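Costel Gashi
The old tower comes apart, a thread. Get a drink, I'm going to go on a bit.

1/ So my mother-in-law's desktop has been sitting under the stairs since we moved into the Sudlow place, and this November I finally ran out of excuses. Job one is getting the hard drive out of its cage, because that's where the photos are.

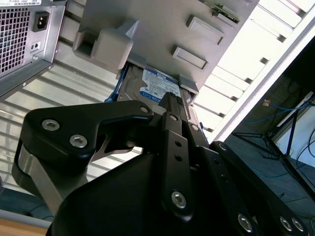
2/ Can we talk about blue plastic drive rails for a second? I love them. I love them so much. You squeeze, you slide, the drive comes out the front of the bay like a drawer. I've owned cases where you needed four screws, two of them on the side you can't reach without taking the motherboard out, and every single one of those screws ended up in the carpet.

3/ Blue label on the drive, blue rail on the side, gray drive body and gray cage around them. Somebody in the case design department had one color to spend and they spent it well.

4/ Things I did first, in order: shut it down properly, pulled the power cord out of the wall, held the power button in for a few seconds, then touched bare metal on the case. Yes, every time. I skipped that last one in my twenties and killed a stick of RAM that cost me a week of lunches.

5/ Cables next. The data cable has a little metal clip on it and you have to press the clip before you pull. The power one has no clip and hangs on for dear life. Wiggle it along the long side, gently, do not yank it up and down or you'll snap the plastic tongue off the drive and then you'll be the one writing a sad thread.

6/ Dust report: bad. The front fan had grown a sweater. I took the whole case out on the back step and went at it with a paintbrush and a can of air (hold the fan blades still with a finger while you spray, they are not meant to spin that fast).

7/ Somebody's going to ask why I don't just plug the tower in and copy everything off it. I tried! It gets as far as the logo, thinks about it, and restarts. I'm guessing power supply. I'm not buying a power supply for a computer that's older than my kid.

8/ So the drive goes into a USB dock. Mine's a Flirkix, secondhand, and the lid doesn't close anymore but who needs a lid. Important if you're doing this with a full size 3.5 inch drive: you want a dock with its own wall plug. The little cable adapters that run off the USB port are for laptop drives and a big one just sits there clicking at you.

9/ Plugged it in, waited, heard it spin up, did a small dance in the kitchen.

10/ 1,721 photos. One thousand seven hundred and twenty-one!! I was expecting a couple of holidays and a blurry dog. There's a whole folder called "Iloden" which is the lake they used to rent at, and another called "new folder new" that's all tomatoes.

11/ Also 147 documents, most of them letters to the water company. She kept every draft. They get angrier as they go and the last one is a masterpiece.

12/ Copying took ages, mostly because I was dumb and dragged the entire user folder over in one go, so it choked on some weird temp file and stopped while I was making dinner. Did it again one folder at a time. Photos first, then documents, then the rest.

13/ Two copies, by the way. One on my laptop, one on a stick that's going in her desk drawer with a label on it. Please don't copy grandma's photos onto one thing and then wipe the original the same evening. Give it a month.

14/ A few replies already asking if the old drive is worth reusing. For me, no. It's got a lot of years on it and it makes a noise I'd describe as "pepper mill". It's going in an antistatic bag with the date on it and it can retire.

15/ The case though, I'm keeping. Good steel, nice cage, rails still snappy. Pacheco's, the repair shop by the bus station, has a bin of old power supplies, so maybe I'll turn it into a backup box for the house. My wife has just read this over my shoulder and said "under the stairs again, then".

16/ Last thing: if you take the rails off an old drive, TAPE THEM INSIDE THE CASE. You will never find that exact shape of plastic again. I have a jam jar of rails from other computers and none of them fit anything I own.

17/ Off to call her about the tomatoes.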